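Ticket: Tiled floor textures shimmer and lose grain at distance after upgrade
Product: Fallura scene viewer
Component: Texture streaming
Reported by: Kathleen Gilmartin, Brellgate
Assigned to: Anas Salameh
Priority: Normal
Status: Resolved

Kathleen Gilmartin
After we moved to release 13, large ground surfaces crawl when the camera moves. It is worst on anything with a fine grain. We use the viewer for street layout reviews and the clients notice it right away. Release 12 was fine on the same machines with the same files. I have tried two workstations with different graphics cards and both do it.

Steps:
Open any project with a tiled ground material.
Set the camera at eye height and look along the surface.
Move forward slowly.

Expected: the grain fades out smoothly with distance.
Result: the far part flickers in bands, and sometimes the whole surface goes flat gray until the camera stops.

Anas Salameh
Thanks. Please send the viewer log and the contents of your settings file. Also let me know if the project was saved again in 13 or if you are opening the old file directly.

Kathleen Gilmartin
Log and settings attached. It is the old file, opened directly. I saved a copy in 13 and the copy does the same thing. The street project we see it on most is the brick row one, viewed from the sidewalk. 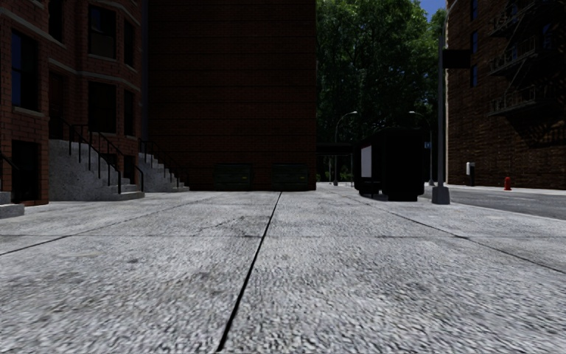
Sidewalk view, brick row project

Anas Salameh
The log has this line repeated every time the camera moves:

texture pool over budget, dropping mip levels

Your settings file has the pool size from the old release carried over. In 13 the value is read in a different unit, so the viewer thinks it has much less memory than it does. Two things to try, one at a time:

1. Close the viewer, delete the pool size line from the settings file, and start again. The viewer will write a new default.
2. If that does not help, clear the texture cache from the Tools menu and reopen the project.

Please do not change the filtering setting yet. I want to see the result with it left alone.

Kathleen Gilmartin
Did step 1. The flat gray problem is gone. The flicker in the distance is still there but weaker. Step 2 made no difference that I can see. First load took longer, as I would expect with an empty cache.

Anas Salameh
Good, so there are two separate problems. The second looks like filtering. Passing to Sointu for the material side.

Sointu Partanen
I looked at the settings. Anisotropic filtering is set to "per material", and the upgrade resets any material without its own value to off. That affects every material made before release 7. You can set it to "global" under Display, Quality, and choose 8x. No need to edit the materials one by one.

Kathleen Gilmartin
Set to global, 8x. Flicker is gone on both workstations. Frame rate dropped a little on the older one but it is usable. Ronaldo Navarro on our side has 19 more projects to move over. Does he need to do this for each?

Sointu Partanen
No. Both settings belong to the workstation and apply to every project opened on it. He does need to make the changes on each machine he uses.

Anas Salameh
The unit change for the pool size was missing from the upgrade notes. I have added it and opened a separate ticket so the installer converts the old value. Closing this one. Reply here if the gray surfaces come back and it will reopen.

Resolution: settings corrected on the workstation
Linked: installer should convert texture pool size on upgrade (open)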